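The Good Plates Belong in the Everyday Cupboard

By Milagros Cabral
Tuesday, July 7, 2020

My aunt in Tuncombe owned a set of white plates with small flowers around the rim, and I ate off them seven times in my life. All seven were Easter dinners. The rest of the year they sat in a glass-front cabinet in the hall, stacked with paper napkins between them so the glaze wouldn't scratch. When she moved to a smaller place in April, the whole set came to me in two liquor boxes, and I had to decide what to do with it.

I put it in the cupboard over the toaster and gave my everyday dishes away. I think more people should do the same, and I want to make the case without getting sentimental about it.

Start with the space. A kitchen in an ordinary apartment has room for one set of dishes. If you own two, the second one goes in a closet, under a bed or in a piece of furniture bought to hold it. My aunt's cabinet took up most of a wall. She walked past it sideways when she carried groceries in. I don't think she ever asked herself whether the plates were worth the wall, and I don't blame her. Her mother had a cabinet too.

Then there is the matter of price. People hold on to flowered china in the belief that it is worth a good deal of money. Mostly it is worth very little. The secondhand store near me, Brostum, has a back shelf full of it, and the woman at the counter told me she turns away a box or two every week. Single plates go for less than a cup of coffee. I had mine looked at and was offered a sum for the entire set that would have covered a tank of gas. There are exceptions, and if you think you have one, get it checked. But a plate nobody would pay much for does not need a lock on the door.

I also like how they look with food on them, and I didn't expect to. The heavy gray stoneware I had before made every dinner look like it came from the same restaurant. A white center with a thin border of color stays out of the way. Rice and eggs look fine on it. So does toast. 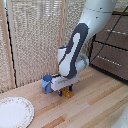
White plate with a pink and green floral rim, on light wood near a woven screen.

A border that small doesn't ask for a tablecloth or matching anything. It sits comfortably on a bare surface, next to blue cloth or a bit of weave, things that were never meant to go with it. The old advice was that flowered china needed silver and linen around it or it looked lost. I think the advice had it backward. Surrounded by silver and linen, one more pretty thing disappears. Put it with plain things and you notice the flowers.

The usual objection is breakage, and it's a fair one. I have broken two since April. One slipped while I was rinsing it, and the other I set down too close to the edge of the counter. I was sorry both times. I was sorry for a few minutes and then I swept up. What I could not get past, afterward, was that the plates in my aunt's hall had lasted forty years in perfect shape and I could hardly remember a meal eaten from them. The two I broke I can place. One had leftover chicken on it the night before.

The second objection is the dishwasher. Some of these old borders were painted over the glaze and will fade in the machine, and any with a metal band should stay out of the microwave. I wash mine by hand. There are two of us in the house and it takes a few minutes. If you have four kids and a job with late shifts, I understand if you keep the stoneware, and I wouldn't argue with you at your own sink.

A third objection came from my cousin, who said that using the plates every day means there is nothing left for holidays. I have thought about that one longer than the others. She has a point that it's nice for a day to feel different. But on a holiday I cook more, I invite people, we stay at the table until somebody has to catch the last bus. I don't believe the plate was doing much of the work. This past Easter there was no dinner to speak of anyway, just a phone propped against the sugar bowl, and my aunt's dishes were still taped up in their boxes. I would rather have had them out.

So if you have a set put away, take down two plates tonight. Leave the rest in the cabinet if it makes you nervous. Wash them first — they'll have dust on them even behind glass — and put dinner on them, whatever it was going to be. If one gets chipped, it can go under a flowerpot.

My aunt came by last week and I gave her lunch in the yard, a sandwich on one of her own plates. She turned it over to look at the back, then turned it right side up again and asked if I had any mustard.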